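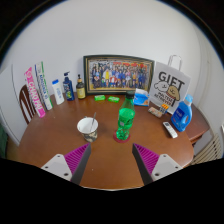

图3　靠墙的木桌。绿色透明瓶放在圆形杯垫上，左侧为纸杯，杯内斜放一根金属细勺或搅拌棒；后方为带框的集体合影。

4.2　杯垫与“属于自己的位置”

桌子上有了杯垫，别人就不会把你的东西拿走，Graça Barreto 在第二次访谈中这样告诉我们。她认为杯垫的第一个用处是保护木头，第二个用处是告诉同桌的人：这个瓶子还有人在喝。我们在编码时把这种说法叫作“占位”，并且与“保护”分开记录。在Javmont 收集的902条桌面记录中，两个代码经常同时出现，所以本节讨论它们之间的关系，不再分别计算比例。

先说“保护”。受访者谈到木桌的时候，最常提到的是水圈。Vasco Rocha 记得小时候家里的桌子有一个白色的圆印，母亲用核桃油擦过很多次，后来在上面放了一块布。他自己现在对塑料瓶和玻璃杯都使用杯垫，对纸杯却不用，理由是纸杯“很快就要扔掉”。这个区别在别的访谈里也能找到。一件容器被认为会在桌上停留多久，对是否使用杯垫有明显的影响，它的材料反而较少被提到。图3中带螺旋盖的瓶子可以作为“停留时间较长”的容器来理解：盖子可以重新拧上，饮料不必一次喝完。纸杯没有这种条件，里面留着勺或棒的时候，更难判断它是正在使用还是等待收拾。

这一点给收拾桌子的人带来了实际的困难。Evie Kershaw 说，她看见杯子里有勺子，一般先不动，过一会儿再来看。Hrvoje Omerović 的做法相反，他把勺子当作“已经喝完”的标志，因为他自己喝的时候总是先把勺子取出来。两个人共用 Pacheco 的同一间休息室，他们之间为此有过几次小的误会。我们没有在其他地点发现固定的规则，只在 Wistitz 的一间厨房里看到过手写的提示，请使用者把用过的勺子放进水池。

再说桌子的后部。本研究把桌面分为前、中、后三个区域，后部是指靠近墙的一条。受访者对后部的描述比较一致：那里放“不需要每天移动”的东西，例如相框、日历、植物。图3中的大相框属于这一类。相框前面的地方则比较模糊。图中有两个绿色小包，放在相框前面，我们没有把它们归入“陈列”，而是归入“暂放”，编码依据是物件的大小以及它们与相框的距离。Raquel Arruda 对这种归类提出了不同意见。她指出，在她家里，小包装的东西可以在相框前面放几个月，家里人擦桌子的时候会拿起来，擦完又放回原处。按照她的看法，“暂放”和“陈列”的界限应当由擦桌子的动作来决定：会被放回同一个位置的，就是陈列。

我们接受这个意见的一部分。照片只能给出某一时刻的位置，不能说明物件以后是否会回到那里。因此在 Nirneck 的第二轮调查中，我们增加了50次短访谈，每次请受访者一边擦自己的桌子，一边说出每件东西要放回哪里。访谈在早上进行，每次不超过一杯茶的时间。结果中有一个情况是事先没有预料到的：多数人擦桌子时会把杯垫拿起来，但是很少擦杯垫的下面，有几位受访者直到我们问起才注意到这件事。

关于合影，访谈中的材料较少。有的受访者说，相框太重，所以只擦前面的桌面；也有人说，有照片的桌子“不好意思弄得太乱”。后一种说法是否影响饮料容器的摆放，目前的材料还不够回答。4.3节将比较有相框和没有相框的桌子，并说明两组记录在房间类型上的差别。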